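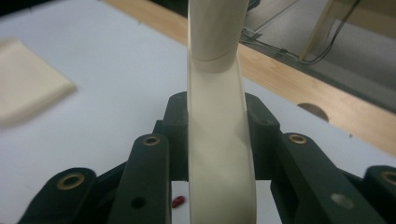

MEDIA RELEASE

Trokix opens its Pinville workshop to visitors

Pinville, Thu 25 September – Trokix has welcomed 62 visitors to its first open day in Pinville, where the company develops gripping tools for handling small and irregular parts.

The guests came mainly from local manufacturing firms and from two technical colleges. They were divided into groups and spent almost 80 minutes in the workshop. Each group saw a demonstration of the Plakeo program, in which hand-held grippers are used at the table to show how an object should be grasped. Visitors were then invited to try the grippers by themselves, and many of them stayed longer than it was planned.

"We are glad for this interest from our neighbours," the company said. "The questions were very practical, especially about curved and smooth parts, and we have taken them with us into our work."

The program is carried out together with Restrepo, a supplier of moulded components, which provided the meeting room and the lunch.

A second open day will be organised in November, with 5 groups. Places are free of charge, but registration with the Trokix office in Pinville is necessary.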